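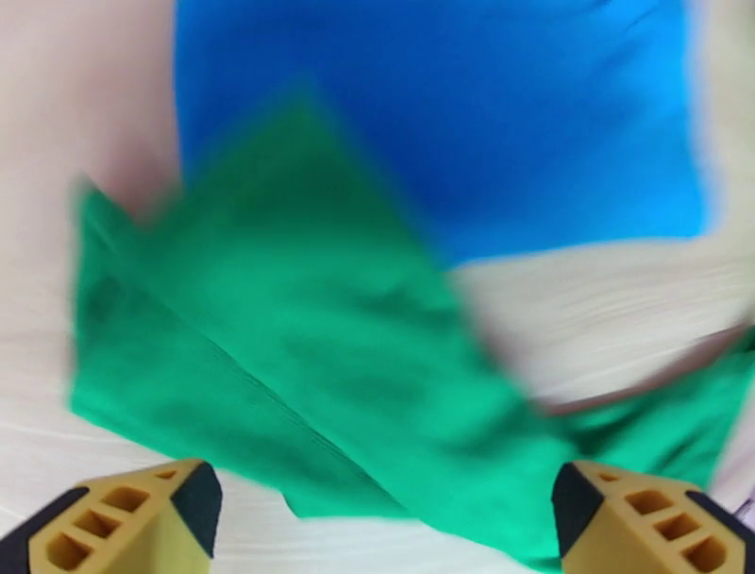 Yellow with dark tips. May 24, 2021

I finally made it to Soltasero, the little soup place in Sullside that Paula Văduva has been telling me to try since October, and I'm already planning my next visit! The menu has 16 soups on it (yes, I read every one), and I went with the sour meatball soup, which comes with a hot pepper on the side and more bread than any one person should eat. I ate it all.

The broth is what got me - bright, tangy, full of lovage, with just enough fat on top to make you want to slow down. The meatballs were soft and had plenty of rice in them, the way I like them. Paula got the white bean soup with smoked ham and let me steal three spoonfuls, and now I'm torn about what to order next time.

Go early if you can! There are only 6 tables, and by noon the line was out the door. They also sell the pickled peppers by the jar - I brought two home and one is half gone already.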